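Forum > Laundry and Fabric Care > Knits and Sweaters

Should sweaters be hung or folded for storage?

I have a closet with one long rod and not much shelf space, so everything ends up on hangers. Two of my heavier knits now have bumps at the shoulders and one is longer than it used to be. Is folding the only way, or are there hangers that work? I looked at the padded ones from Plestico but a set of 36 is more than I need.

plainhem_2

Fold them. The weight of the knit pulls on the shoulders and the body grows. Padded hangers help with the bumps but not with the length. Lay the sweater face down on the bed, bring the sleeves in across the back, then fold one side over and bring the bottom up. Heavy ones go at the bottom of the stack.

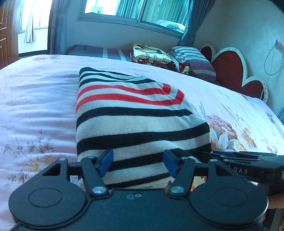
Striped knit, folded on the bed.

For the one that already stretched, wash it cool, press the water out in a towel and push it back to size with your hands while it dries flat. Cotton comes back less than wool does.

Prultwood

If you have to hang, fold the sweater in half lengthwise and drape it over the bar of the hanger with the sleeves hanging down too. Works ok for thin ones.

gus264

I hang all mine and never had a problem. Get cedar blocks for moths though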